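Spring reverb, round two

February 20, 2025

Quick one tonight, I have to be up early. The spring reverb is alive. Sort of. It makes the noise, it takes a CV for the mix, and it hums a lot less than it did in July, when I gave up and put it in a drawer.

Background for anyone new. I wanted a spring reverb in the modular that didn't sound like a guitar amp. Tank outside the case, driver and recovery in the rack, feedback path you can patch stuff into. Filter in the feedback, mostly. Maybe a ring mod. Bohdan Savchuk built one years ago and let me play it for an evening and I've been annoyed ever since that I don't own it. He sent me his schematic, a scan of a scan, half the resistor values are smudges. So mine is "after Savchuk" with a lot of guessing.

The first version was on stripboard. Don't. I had the input and the output of the recovery amp running side by side for nearly the whole length of the board and then wondered why it whistled. Fixed that, then it hummed. Fixed the hum by moving the tank to the other side of the room, which is not really a product.

Version two is a proper PCB. Rostyslav Vasylenko laid it out for me in exchange for a bag of pots, I got the better deal there. He split the ground so the driver current goes home by its own route and only meets the rest at the power header. Should have done that from the start. I knew it too, I'd read it, I just didn't beleive it mattered at these currents. It does.

Panel says Flultgate. No reason, I liked the word. The gate part is almost true now, there is an envelope follower on the dry signal that can duck the wet one. Short decay and you get that choked snare thing. Long decay and pads sort of breathe in between the notes. Nadiia Yatsenko came by and sat with just that one knob for most of the evening. I made soup.

Tank stuff. I have two, a long one and a short one. The long one is pretty and boring. The short one is nasty, boingy, clangs if you look at it, and thats the one staying in. Input coil on it wants current more than voltage so the driver is a plain op amp with the coil in the feedback loop and a resistor to ground to set the level. Rises with frequency all by itself that way. Old trick, works great, no transformer. I put a 253 ohm resistor there, which is just what the two I had in series measured. Sounds good, leaving it. 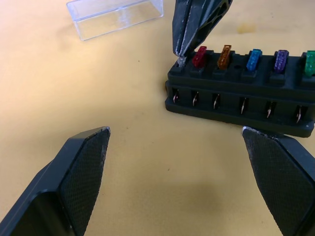
Can you run the driver from the same 12 volt rails as the rest of the rack? You can, as long as it gets its own decoupling right at the chip, and a small resistor in each supply leg helps too.

I did both. Big caps, the fat ones that barely fit behind the panel. Before that my VCO went flat on every kick drum, just a hair, but once you hear it you can't not hear it.

Feedback path - this is the fun bit. There's a send and a return, normaled together, with a phase switch. In one position it builds up low and round, in the other it goes for this thin metallic ring way up high. Patched my Dresex filter in there, bandpass, resonance halfway, slow LFO on the cutoff. It crawls around the resonances of the springs and sits on each one for a while before falling off to the next. Recorded 40 minutes of it. Will cut it down to something a person could listen to.

It does run away if you push it. I put two diodes back to back across the feedback amp so it goes fuzzy before it goes stupid. Silvana Rezende told me to try LEDs instead, more headroom, rounder, and red ones are in the mail. Will report.

Still not right:

Hum. Less, still there. Turning the tank ninety degrees helps more than anything I did electronically.
The mix CV is backwards. More volts, less reverb. My mistake, swapped two pins on the VCA. Might keep it.
Pots feel cheap because they are cheap.
No hole in the panel for the tank jacks, they hang out the back on a cable. Going to drill it. Not looking forward.

Bohdan Kravets asked in the comments last time if there will be boards. I have a few left from the batch, no kit, no build guide, you'd be on your own with my notes. Parts came to 30 for me without the tank but I had most of the small stuff lying around allready so don't trust that. Write me if you want one. Schematic goes up when I've redrawn it so it matches what I really built, right now the drawing and the board disagree in at least one place and I can't remember which one I fixed.

Next is the cable mess behind the case. Or the LEDs, if they get here first.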